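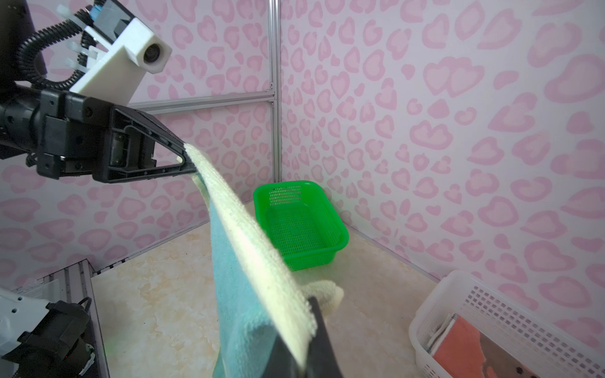

Home | Guides | Downloads | Contact

Section 6: Running the towel demonstration on an open day
October – Wastelora guides desk

Use this section when the Kurian two-arm cell is shown to visitors. Complete the set-up in Section 4 first.

1. Put the visitor barrier 800 mm from the open side of the cell. Check that the stop button can be reached from both ends.

2. Place the empty green basket on the floor near the back corner post. The white basket goes at the front.

3. Wipe both camera lenses with a dry cloth. Check that the cable conduit moves freely when each arm turns.

4. Load the Tukamham towel program and set the speed to 100 mm per second. Do not use the workshop speed while visitors are present.

5. Hand the first arm a towel by its top corner. Microfibre towels work well, and cream and light blue show up clearly against the patterned walls.

6. Step back behind the barrier and press Start. The first arm holds the towel up while a second gripper finger presses on the lower part.

Note: Two towels may hang together from time to time. Let the program carry on – it will try to part them before it asks for help.

Note: Frayed ends can bunch beside the finger. If code 459 shows, press Pause, free the cloth and press Resume.

CAUTION: Keep hands, scarves and lanyards out of the cell at all times. Press Pause and wait for the steady light before reaching in.

7. When the group has left, press Park and take out the towels. Write the run total on the Hokasetti log sheet, form 856.

For storage between sessions, see Section 7.

Print this page | E-mail this page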